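Gripper Trial Group, Florasthorpe Workshop
Minutes of the meeting of March 7, 2020

Chair: Antigoni Stefanou
Minutes of the previous meeting were accepted with one correction. The spare controller is at Feslow and was never sent back.

1. Two-arm work on the stand

The group went over the stand task with the white grippers. Both arms work at the foot of the tall pole, where it meets the square base. The head camera is the main view for this part. It shows the pole well for most of its length but gives little at the fingertips, and the thinner pieces blur when the head moves. Antigoni asked that head moves be slowed before the next block of runs. Agreed.
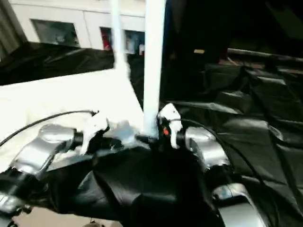 2. Wrist cameras

Two mounting positions were compared. The first looks along both fingers and gives a clear view of each side of the grip. It also takes in a good deal of the room, and strong daylight washes out part of the view on the right.
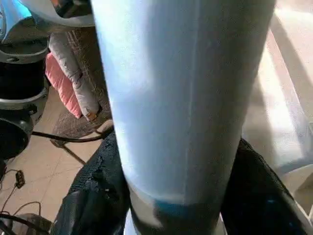

The Candero lens was discussed as a way to cut the glare. It has a narrower field and would lose one of the fingers at close range. The group preferred to try a lower fixed exposure first, using the lens already fitted. Exposure settings are to be written on the run sheet, which was not done last time.

3. Black sheeting on the work surface

The sheeting makes the white parts easy to pick out, and the segmentation has fewer false edges than on the bare table. The drawback is the shine. The creases catch light and the depth readings get noisy there. One member wanted to go back to plain cloth. Another pointed out that the base slides more easily on the plastic, which helps when both arms have to turn it.

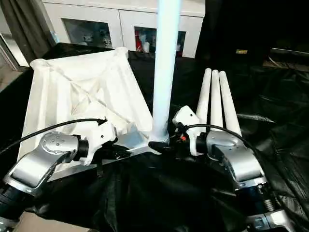 It was agreed to keep the sheeting for the stand task and pull it flatter at the right-hand side. Cable loops at both wrists were also raised. They are long enough to snag on a wide reach, so they will be clipped back to the forearm.

4. Controllers

The Pant controller and the current one were run on the same task list, 70 runs each. Pant finished 54 without a stop. The current controller finished fewer, but most of its stops came from one force limit that had been set too low. The group did not think the comparison was fair as it stands. The limit will be raised and the current controller run again in April.

Job 3291 (replacement finger pads) is still open. No delivery date yet.

5. Second wrist mount

The second position sits to one side and shows one finger member and the lower end of the part. 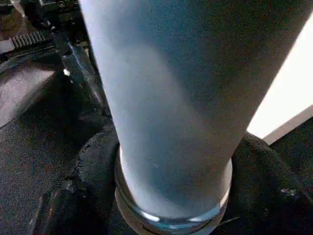 Wrist view, second mount: blue-grey cylinder with black fabric at its lower end.

Opinion was split. The end of the part is easier to see, but the other finger is missing. No decision was made. Both mounts stay in use until the April runs are finished.

6. Actions

Slow the head moves: Antigoni Stefanou
Clip back wrist cables, both arms: workshop
Raise force limit and rerun current controller: controls
Collect spare controller from Feslow: workshop

Next meeting in April, same room.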